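Learning from Hand-Held Demonstrations When the Room Is Full of People

Final project report, Dornside Robotics Practicum
I-seul Myung and Slamet Hidayat
Thu 30 May

Why we picked this

When we signed up for the practicum we both wanted to build an arm. Everybody does, I think! But the arms were spoken for by the time our proposal was approved, and our advisor suggested we spend the term on the part of the process that comes before any arm moves at all, meaning the recordings a policy learns from. We grumbled for a day or so and then got completely absorbed in it, and looking back we are both glad it went that way.

Our question was a small one. If you teach a gripper a task by carrying a hand-held version of it and doing the task yourself, how much does it matter what is going on behind your hand? Most of the published recipes we read collected their data in lots of different places, with one person working at a time. We had one big shared hall and a group of very patient classmates, so our data was going to have other people in it whether we liked that or not. We decided to make that the thing we measured.

How we collected

Each demonstrator held a gripper with a camera looking forward over the top of it. The task was always the same: pick up a small lidded jar, carry it to a tray, and set it down upright. We chose the jar after trying a spoon (too easy to lose behind the fingers) and a folded cloth (a lovely idea, but we could never agree on what counted as done).

We recorded 328 demonstrations in total. Slamet went through every one of them by hand and threw out the ones where the jar was dropped, or where the camera tracking jumped in a way we couldn't repair. That left 200 for the quiet condition and the busy condition together, split evenly. Quiet meant one demonstrator working alone in the hall. Busy meant an ordinary shared session, with several people recording at once and others walking through whenever they pleased.
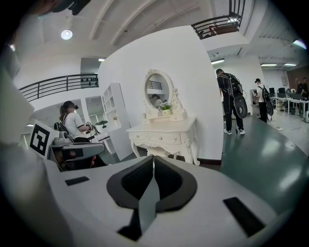 Figure 1. View over the hand-held gripper in the hall. The demonstrator at left is wearing a headset, and two others with backpacks are farther back on the green floor.

We want to say something about the hall, as it ended up shaping our results more than we expected. It is a wide, bright space with upper levels behind railings, and the glossy floor picks up the ceiling lights. There is also an oval mirror on the dressing table, and a mirror is an interesting thing to have behind a task. A person can show up in it who is nowhere near the part of the room the camera is facing. I-seul had the idea of tagging every busy recording that had a reflected person in it, which took most of a weekend, and we will come back to those tags below.

Training

We trained two policies with the same settings, one on the quiet recordings and one on the busy ones. The code was a lightly edited copy of the Vernik baseline that last year's group left for us, with their notes, for which we are extremely grateful. We changed the image crop and the learning rate and left everything else alone. Each policy was then tested on the Kedley arm, which we were allowed to book in the evenings, for 36 trials with a still background and 36 with people moving around behind the tray.

What we found

With a still background the two policies were close. The quiet one succeeded 31 times and the busy one 29 times, and we would not want to read anything into a gap that small. With people moving behind the tray the quiet policy dropped to 17, while the busy policy managed 27. The quiet policy's failures had a look to them that we came to recognize: the arm would start toward the jar, hesitate when somebody crossed behind it, and then close its fingers a little short.

The mirror tags gave us a less tidy answer. We retrained the busy policy without the tagged recordings and it did slightly worse in the moving trials, with 24 successes. That could be the mirror, or it could simply be the smaller training set, and we didn't have the arm time left to separate the two.

What we would change

Our trials all used the same jar and the same tray, so we can't say much about other tasks. We also ran 8 of the moving trials with the blinds open by mistake, and we kept them in the totals for both policies. If the group that takes this over in June has the hours, we would love to see the mirror comparison done again with the set sizes matched. The tags and the list of discarded recordings are in the Nnaji folder on the practicum drive, and either of us is happy to walk you through them.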